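Filed under: Kitchen > Drawers and Storage > Flatware

Sorting flatware into a compartment tray

A flatware tray holds more, and stays sorted longer, if the compartments are assigned before anything goes in. The notes below cover a standard molded tray with a mix of long and short slots, and coated flatware of the rainbow type, which needs slightly different handling from plain stainless.

Measuring

Measure the inside of the drawer at the base. Many drawers lose width to the runners, and the figure at the top edge is misleading. Allow 2 mm of play on each side so the tray can be lifted out for washing. Check the height as well. Forks stacked with the tines up will catch on the drawer rail above.

The Tumgate tray used in our own kitchen is 241 mm deep and sits flush at the back of a Landthorpe drawer unit. If there is a gap at the front, close it with a strip of cork. A tray that slides every time the drawer is opened will mix its contents within a week.

Assigning compartments

Lay everything out on a table first and group it by type. Cross-stacked pieces should be separated at this stage, before they are picked up in handfuls.

Narrow upright slots take forks, knives and spoons, one type per slot. The wide slot is for serving pieces or anything that will not lie straight. A long slot at the side suits chopsticks, skewers or a bread knife in a sheath.

Put the most used type in the slot nearest the hand that opens the drawer. In most households this is forks or teaspoons. Handles face the front of the drawer, without exceptions. Knives lie with all edges facing the same way.

Do not fill a slot above its divider. When a slot overflows, take out the surplus and store it elsewhere - a lidded box on a high shelf is fine for guest settings.

Coated flatware

The rainbow finish on titanium-coated flatware is a thin layer over the steel. It is harder than it looks, but it shows rubbing on the high points, mainly the backs of spoon bowls and the shoulders of fork handles. Place pieces in the slot one at a time. Dropping a bundle in produces fine marks that cannot be polished out, and metal polish will strip the color.

Hand washing is the safe option. If a dishwasher is used, keep coated and plain pieces in separate baskets and take them out when the cycle ends. Dry with a cotton cloth. Water spots are more visible on the blue and purple areas than on plain steel, and a cloth with a few drops of white vinegar removes them. Rinse afterward.

Line the slots if the tray is hard plastic. Thin felt works but holds crumbs. The Galindo ribbed liner, part no. 2284, can be cut with scissors and rinsed under the tap.

Maintenance

Empty the tray every 11 weeks or so and wash it in warm water with a little detergent. Dry the corners with a cotton swab. Vacuum the drawer before the tray goes back.
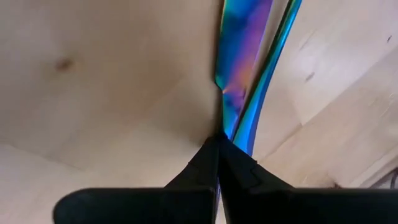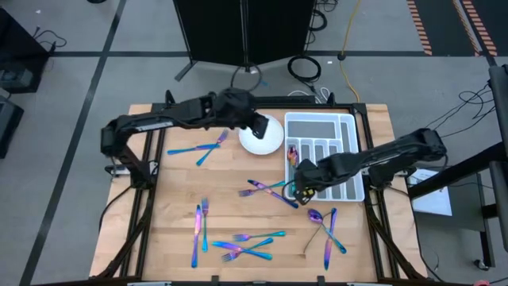

Iridescent flatware and the white compartment tray, on a butcher-block top: 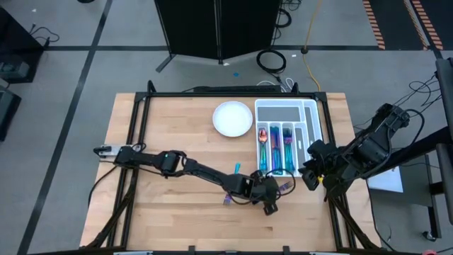 Hrvoje Milošević wrote in to disagree on the handles. He keeps forks and spoons with the handles to the front but turns the knives around, on the grounds that a knife slot is then recognizable without looking. He also reports that felt liners last longer if they are cut 2 mm short at each end, and that his Bukano drawer needed no cork strip once the runners had been leveled.

Related
Removing tea stains from stainless spoons
Drawer runners: cleaning and lubrication
Oiling a butcher-block top
Knife blocks and magnetic strips compared
Where to keep the can opener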